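Malon Guest Rooms – Room Inspection, Room 719
Checked by: Güven Işık
June, morning round

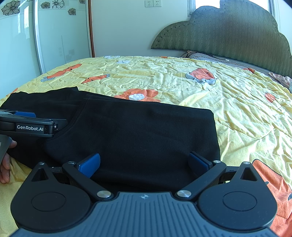 1. Smoke alarm – tested, OK.

2. Door lock and chain – OK. Chain screws tightened last month and still firm.

3. Outlets on the headboard wall – OK. Plates flush, no marks. Keep bedding and lamp cords off them.

4. Headboard – upholstery sound, small studs along the edging all need to be pressed by hand. Two were loose and I pushed them back in. Report to Odetska if they come out again.

5. Sliding wardrobe door – sticks for the last 2 inches. Flower decals are fine, leave them. Track needs cleaning. NOT PASSED.

6. Bedspread (orange flowers) – no tears. Straighten before sign-off. Check for pins and hangers first.

7. Window – latch OK, opens fully.

8. Space heater – none allowed in rooms. None found.

9. Floor by the bed – clear a walking path to the door.

Recheck item 5 by 13:00. Spare rollers are with Politis.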